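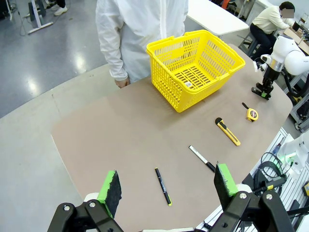
Plumby Robotics Forum > Student Projects > Desk clearing with two arms (semester project)

tosel_team
Joined: June
Posts: 10

Starting a thread for our class project. The job is to get small office and shop items off a table and into a yellow shopping basket using two arms. Items are markers, a utility knife, a tape measure and a stapler. We have 287 demos recorded and want to train on those before we collect more. The class calls the project Tosel, so that's the name on the repo.

Looking for opinions on how we place the items at the start of each run. Right now they go in one row across the near side of the table with the basket at the far side.
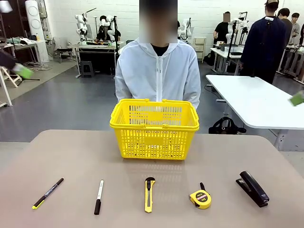 Start layout with the stapler at the right end of the row

gearbox_annie
Posts: 756

I would not record all of them in a row. The policy will learn the row. We did that in our club and when someone put a marker down sideways behind the basket the arm went to where the marker used to be and closed on air. Mix it up from day one.

tosel_team

We thought about that. The plan was row first, then random once the row works.

halfnut

I disagree with annie on this one. If you are new to it, keep the start fixed. You want to know if your grasps are any good, and if everything moves every time you can't tell a bad grasp from a bad guess about where the thing is. Get the row working, then move one item at a time.

gearbox_annie

Then you record everything twice. A semester is short.

halfnut

You record some of it twice. I'd still do it that way.

zeltix_lurker

We run the Zeltix kit at our school and had the most trouble with thin stuff. Markers roll when a finger touches them early. Knives are fine. A tape measure is thick enough that you can be sloppy. If I were you I'd look at failures per item before arguing about layout.

tosel_team

OK, we can do that. We don't tag failures by item yet, only by run.

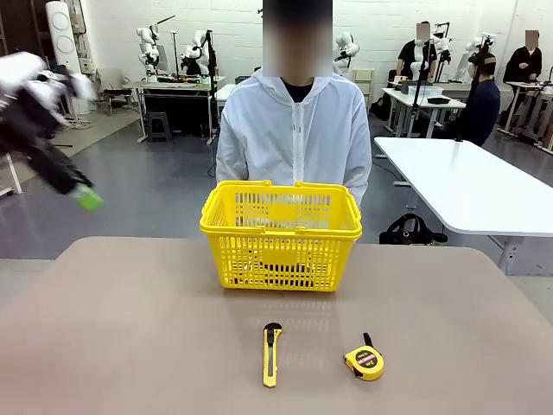
Should the knife blade be locked or taken out for this kind of work?

Take it out and leave the body empty. The weight hardly changes, and then you don't have to think about it when a grip slips or somebody reaches over the table.

halfnut

Agree with that. Our lab rules say no blades anywhere an arm can reach.

tosel_team

Noted, will ask what our rules say.

Page 2 of 10
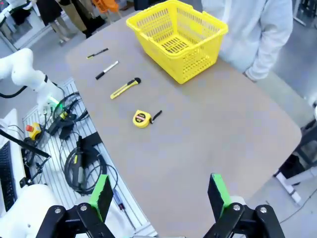 Vol. 2, Plumby Forum Archive, Student Projects

wang_bench_4

Coming in from the Wang build thread. What do your wrist cameras see at the moment of the grasp? On ours the fingers fill up the bottom of the view and a marker lying between them disappears right when you need it. We tilted the mount and it helped.

tosel_team

You can see both fingers the whole time, and the green pads. We haven't checked the last moment before closing. I'll pull some clips.

gearbox_annie

Don't tilt the mount now unless you plan to throw out the 287. The old demos won't match the new view.

wang_bench_4

Fair point. We did it before we recorded anything.

zeltix_lurker

Does the basket stay in one place?

tosel_team

It's supposed to go at the far side in the middle, but we place it by eye. Thinking of putting tape marks down.

halfnut

Put the marks down. Cheap fix.

gearbox_annie

Or leave it loose, you get some variety for free.

tosel_team

We'll train on what we have first and post the failures by item when it's done.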